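4. Living with white surfaces

4.1 What people told me before I asked

I came into this part of the study wanting to talk about lighting. That was the plan, anyway, and the first version of my interview guide was almost all lamps and windows. Then I sat down with the first few people at the Pluveck building and they wanted to talk about fingerprints. One woman had barely taken her coat off before she was tilting her head sideways to show me the shine on her desk (she does this every morning, she said, and hates that she does it). So I rewrote the guide that evening, and what follows comes out of the rewritten one.

In all, 53 people kept a surface diary for me between January and the end of spring, spread over the two sites, Pluveck and the older Zalewska annex across the river in Gakgate. The diary was a plain notebook. I asked people to write something whenever they noticed the surface they were working on, and to leave it alone the rest of the time. I got 114 entries I could use. A few notebooks came back with grocery lists in them, which I enjoyed but left out of the coding.

The thing that jumped out at me right away was how often the word "white" showed up next to a complaint, and how rarely the complaint had anything to do with the color. People like white. They chose it when the furniture survey went around, and most of them told me they'd choose it again. What wears on them is gloss. A matte white table gets dusty and you can live with it for weeks. A glossy one keeps a record of every palm, and it shows you that record at a slant, usually late in the afternoon when you're already tired and looking for something to be annoyed at.

I should say I have a stake in this. My own desk at home is glossy white and I've been wiping it with my sleeve for years.

4.2 Mixed finishes

The trickiest cases were workspaces where two finishes sit side by side. I had expected people to see these as a single white thing, and when they first walk in, they mostly do. Give them a week and they've split it up. They talk about "the good part" and "the shiny part," and they put their coffee on one and never on the other. One diary had a little map in it!

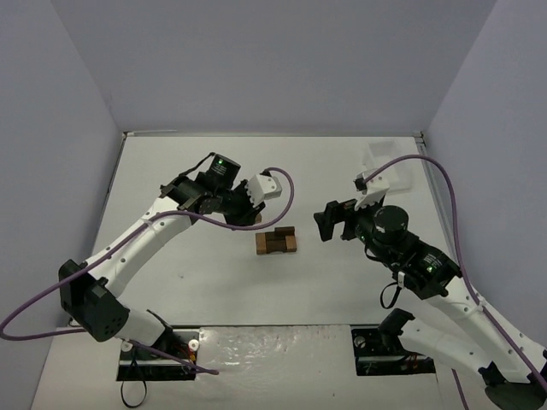

Figure 2. White tabletop enclosed on three sides, with smudges on the glossy strip along its front edge.

Front edges matter more than I'd guessed. When I coded the entries by location, the strip closest to the body drew far more remarks than the middle or the back, and I don't think that's only about touch. The front edge is what you see as you approach. It's also what a visitor sees, and a good number of the entries were written right before or right after somebody came by. "Wiped it, she didn't look" is an entire entry from the annex, and I've thought about it more than some of the long ones.

Enclosures change the picture a bit. At Pluveck many of the desks have low screens, and I'd assumed screens would help by cutting down the light from the side. For some people they did. Others told me the opposite, that a pale wall close by turns into one more bright thing for a glossy surface to bounce back at you. I can't settle that with diaries. You'd need somebody with a meter and a lot of patience, and I had a notebook and a bus pass.

4.3 The wiping question

I tried hard to find out how often people clean, and I'm not confident in what I got. Asked out loud, nearly everybody said "every day or so." The diaries tell a patchier story, with bursts of wiping and then long quiet stretches. The building's cleaning supplier, Vuston, shared its refill log with me, and the log showed 200 bottles of spray going to Pluveck over the same months. I was excited about that number until I learned the same spray goes on the windows and the elevator doors, so please don't read much into it.

What I feel better about is the pattern inside a single notebook. People who wrote about smudges once tended to write about them again, and soon. Noticing seems to stick. Two participants told me, separately and a little crossly, that the study itself had ruined their desks for them, and they hadn't seen a mark on the things until I handed over a pen. I take that seriously as a limit on the method. It also means the entry counts above probably run high compared with what a normal month would look like in the same rooms.

The annex diaries differ in tone as well, and I turn to those next, starting with the wooden tables on the ground floor.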